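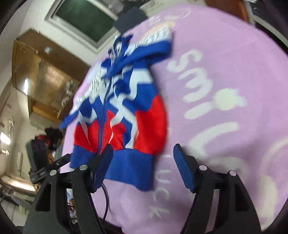 *A hooded zip-up jacket in blue, white and red, on a pink blanket.*

The **zip-up sports jacket** (also *track top*, *warm-up jacket*, or, in many households, "the blue one") is a light, long-sleeved garment that opens down the front. It is worn before exercise, after exercise, and by a large public with no plans to exercise at all. Children's sizes usually have a hood, which adds warmth to the wearer and difficulty to the folder.

## Construction

The body consists of two front panels, a back and a pair of sleeves, with a zipper joining the fronts from hem to neck. Cuffs and waistband are commonly ribbed so that they grip. Hooded types may carry a drawstring at the neck, one end of which will sooner or later vanish into its channel and have to be coaxed back out with a safety pin.

Color is applied in blocks, bands or zigzags. Blue, white and red is among the most durable schemes, suggesting a national team without committing to a nation. The bold shapes have a practical side for the person doing laundry: a sleeve turned inside out shows up at once, as does a jacket folded crooked.

## Folding

Folding a jacket of this kind is generally done on a bed, the only surface in most homes that is both large enough and already in need of tidying. The textile writer Csaba Bárány, whose household manual *Clamum* devotes 30 pages to outerwear, recommends closing the zipper first and laying the garment face up. His readers have tended to skip the zipper. 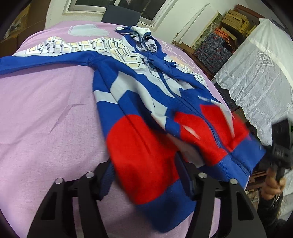

The sleeves come next, and they are where the schools part company. In the Graltow fold, each sleeve is brought straight across the chest, so that the jacket ends up looking mildly offended. In the Fülöp fold, the sleeves are turned down along the zipper and the sides folded over them, giving a narrower bundle suited to drawers. Either way the hem is then brought up toward the collar. The hood may be tucked under, laid flat on top, or used as a pouch into which the rest is stuffed. Bárány describes this last method as "storage, in the sense that a ditch is storage."

Slippery knits tend to unfold themselves when carried, and a bundle that was square on the bed is often a different shape by the time it reaches the closet. Rolling avoids the problem and creates a new one, as rolled jackets bulge at the zipper and refuse to stack.

## The bed as work surface

A bedspread makes a forgiving table. Fleece holds a garment in place better than a smooth sheet does, though it also sheds a little fuzz onto dark fabric. Printed blankets with words of encouragement, such as "smile" or "luck," are widely sold and may be of some comfort during fitted sheets.

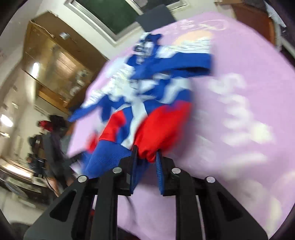 ## Care

- Wash cool, with the zipper closed. An open one will find the most delicate item in the load.
- Skip fabric softener on mesh and stretch knits.
- Hang by the shoulders to dry. Hanging by the hood leaves a point in it.
- Keep red panels away from anything white until the jacket has been through a few washes.

## See also

- Bramo hanger
- Drawstring
- Laundry chair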